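4장. 작업판 배치와 집기 시험

이 장은 Grila 양팔 작업대의 프레임 조립(2장)과 배선(3장)을 끝낸 뒤에 진행합니다. 제어 프로그램 Vlad가 설치되어 있고 양쪽 팔의 원점 설정이 저장되어 있어야 합니다. 원점 설정을 하지 않았다면 3.6절로 돌아가십시오.

4.1 작업 전 확인

1. 주 전원을 끄고 비상 정지 버튼을 누른 상태로 둡니다.
2. 작업대 상판이 수평인지 수준기로 확인합니다. 공방 바닥이 고르지 않으면 다리 쪽 조절 나사로 맞춥니다.
3. 프레임을 상판에 고정한 클램프를 손으로 흔들어 봅니다. 움직임이 있으면 다시 조입니다.
4. 양쪽 팔의 케이블을 프레임 바깥으로 빼고, 팔을 손으로 끝까지 돌려 보면서 당겨지는 곳이 있는지 봅니다.
5. 멀티탭은 의자 바퀴가 지나가지 않는 자리에 둡니다.

주의: 전원이 꺼지면 팔이 자기 무게로 내려앉습니다. 4번을 할 때는 한 손으로 팔꿈치 링크를 받치십시오. 손가락을 링크 사이에 넣지 마십시오.

4.2 바구니와 크레용 놓기

시험 물체로는 크레용을 씁니다. 굵기가 일정하고 떨어뜨려도 그리퍼가 상하지 않습니다. 부러진 크레용도 쓸 수 있지만 그리퍼 손가락 폭보다 짧은 것은 빼십시오.

1. 바구니 세 개를 작업판 가장자리에 놓습니다. 색이 서로 다른 것이 좋습니다. 위치는 정확하지 않아도 되고, 조금 비뚤어져도 시험에는 지장이 없습니다.
2. 크레용을 몇 무더기로 나누어 작업판에 흩어 놓습니다. 한 무더기 안에서는 서로 겹쳐도 됩니다.
3. 한 자루는 다른 것과 떨어뜨려 놓습니다. 첫 번째 집기 시험에 쓸 물체입니다.
4. 두 그리퍼를 대기 자세로 보냅니다. 대기 자세에서는 양쪽 손가락 끝이 작업판 가운데를 사이에 두고 마주 봅니다.
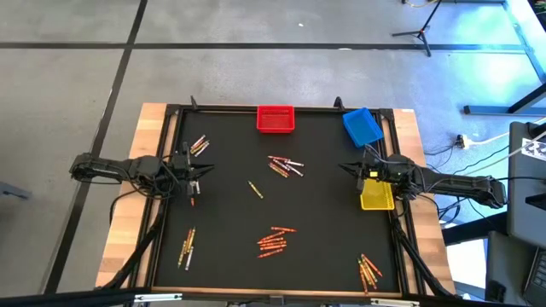

대기 자세에서 손가락 끝 사이의 거리는 설정 파일의 home_gap 항목으로 바꿉니다. 기본값은 130mm입니다. 값을 줄이면 물체를 넘겨주는 동작이 빨라지지만, 원점이 조금만 틀어져도 손가락이 부딪칩니다. 처음 조립한 작업대에서는 기본값을 그대로 쓰십시오.

참고: Giteldale 공방에 있는 작업대는 오른쪽 팔의 케이블이 길어 바닥 쪽으로 늘어집니다. 같은 길이로 만들었다면 케이블을 다리에 묶되, 팔이 왼쪽 끝까지 뻗을 수 있는 여유를 남기십시오. 케이블 길이표는 부록 B에 있습니다(정리: 석수아).

4.3 그리퍼 힘 조정

1. 비상 정지를 풀고 주 전원을 켭니다.
2. Vlad에서 '수동' 화면을 열고 왼쪽 팔을 선택합니다.
3. 집는 힘을 27로 설정합니다. 단위가 없는 내부 값이며, 숫자가 클수록 세게 쥡니다.
4. 닫힘 시간 제한에 2000을 입력합니다. 단위는 밀리초입니다.
5. 빈 그리퍼를 여러 번 여닫아 봅니다. 두 손가락이 가운데에서 만나지 않으면 3.8절의 손가락 정렬을 다시 합니다.
6. 오른쪽 팔에도 같은 순서를 적용합니다. 왼쪽 값을 복사하지 말고 따로 입력하십시오. 복사 기능은 정렬 보정값까지 덮어씁니다.

주의: 힘을 한꺼번에 크게 올리지 마십시오. 종이 포장이 찢어지거나 크레용이 부러지면 손가락 안쪽에 왁스가 묻고, 그 뒤로는 같은 힘에서도 물체가 미끄러집니다. 왁스는 마른 천으로 닦아 냅니다.

4.4 세워 쥐기 시험

넘겨주기 동작을 쓰려면 그리퍼가 물체를 세운 채로 잡고 있어야 합니다. 이 시험은 사람이 크레용을 건네는 방식으로 합니다.

1. 시험할 팔을 작업판 위로 올리고 그리퍼를 엽니다.
2. 크레용을 세워 두 손가락 사이에 댑니다. 크레용의 아래쪽을 잡고, 손은 손가락 사이에 넣지 않습니다.
3. 발판 스위치를 밟아 그리퍼를 닫은 뒤 손을 뗍니다.
4. 손목 카메라 화면을 열어 크레용의 방향을 확인합니다.

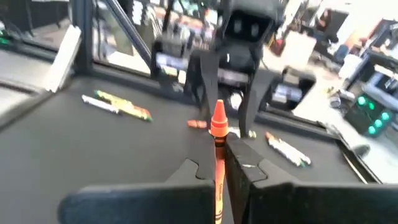
기울기는 카메라 화면의 세로 안내선과 비교해 판단합니다. 안내선이 보이지 않으면 '보기' 메뉴에서 켭니다. 주황색 크레용처럼 뾰족한 끝이 위를 향하고 몸통이 두 손가락 사이에 끼워져 있으면 올바른 자세입니다. 반대편 팔이 크레용 바로 뒤에 겹쳐 보일 때는 검은 손가락과 크레용의 윤곽을 혼동하기 쉬우므로, 반대편 팔을 옆으로 비킨 다음 한 번 더 봅니다.

5. 팔을 천천히 좌우로 움직입니다. 크레용이 돌아가면 힘을 한 단계 올리고 2번부터 다시 합니다.
6. 크레용을 바구니 위로 옮겨 놓습니다. 바구니에 손가락이 걸리면 놓는 높이를 올립니다.
7. 결과를 기록표에 적고 설정을 저장합니다.

4.5 오류가 났을 때

오류 594: 닫힘 시간 안에 물체가 감지되지 않았습니다. 크레용이 손가락 끝에만 걸려 있지 않은지 봅니다. 같은 오류가 되풀이되면 그리퍼 모터의 커넥터를 뽑았다가 다시 끼웁니다. 반드시 주 전원을 끄고 하십시오.

팔이 대기 자세에서 떨림: 클램프가 풀렸거나 상판이 수평이 아닐 때 생깁니다. 4.1절을 다시 하십시오.

카메라 화면이 흐림: 렌즈에 묻은 왁스나 지문을 닦습니다. 가까운 물체만 선명하고 배경이 흐린 것은 고장이 아닙니다.

한쪽 팔만 응답하지 않음: Ivov 전원 보드의 퓨즈를 확인합니다. 퓨즈 규격은 3.2절의 표를 따르십시오.

개정 기록
2018년 10월 31일: 4.3절의 힘 기본값 변경(황복남), 4.4절 추가(옥아영)
11월 예정: 양팔 넘겨주기 절차를 5장으로 분리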